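3 min read

Section 4. First grasp: picking an object off a plate

Work through this section after the hand has been mounted and homed (Section 3). Two people are needed, one at the keyboard and one at the stop button. Team members who have not signed the bench sheet may watch but may not run the arm.

Before you start

1. Clear the table except for the plate and one object. Use the objects from the club bin, not things from your bag.
2. Set the plate inside the taped area and put the object near its center.
3. Check that both cables at the wrist have slack. Turn the wrist by hand through its full range with the motors off and watch for pulling.
4. Turn on the Greltell supply, then the hand. Wait for the green light on the finger linkage.

CAUTION: Keep your fingers out of the hand whenever the green light is on. The fingers can close without the arm moving.

Running the grasp

5. Load program 101. Leave the speed at the slowest setting.
6. Lower the arm until the fingers are on both sides of the object. Stop before the fingertips press on the plate.
7. Close the hand in small steps. After each step, look at the contact from the side as well as from above.
8. Stop closing when there is a finger against each side of the object. Do not keep going to get a "better" grip - the soft pieces dent and the hard ones shoot out.

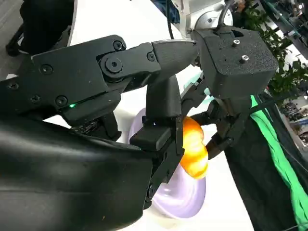

Misitz workshop, May

Rounded objects with lobes, like the orange pepper-shaped object, are harder than blocks. A finger that lands on a bulge tends to slide into the dip next to it. If that happens, open the hand, turn the wrist a little and try again.

9. Raise the arm by 2 cm and hold. If the object stays put, continue to step 10. If it drops, go back to step 6.
10. Lower the object to the plate and open the hand fully before moving the arm away.
11. Write the result in the log, including failed tries. Vy Bùi collects the sheets on Tuesday.

NOTE: Error 1114 means a finger motor is drawing too much current. Open the hand, switch it off and let it rest. If the error comes back on the next try, tell Leandro Aranda and leave the hand off.

NOTE: Each pair should complete 21 logged grasps before starting Section 5. Failed tries count.

Shutting down

12. Park the arm, turn off the hand, then the supply.
13. Check the screws on the finger linkages. Tighten any loose ones with the small driver - hand tight only.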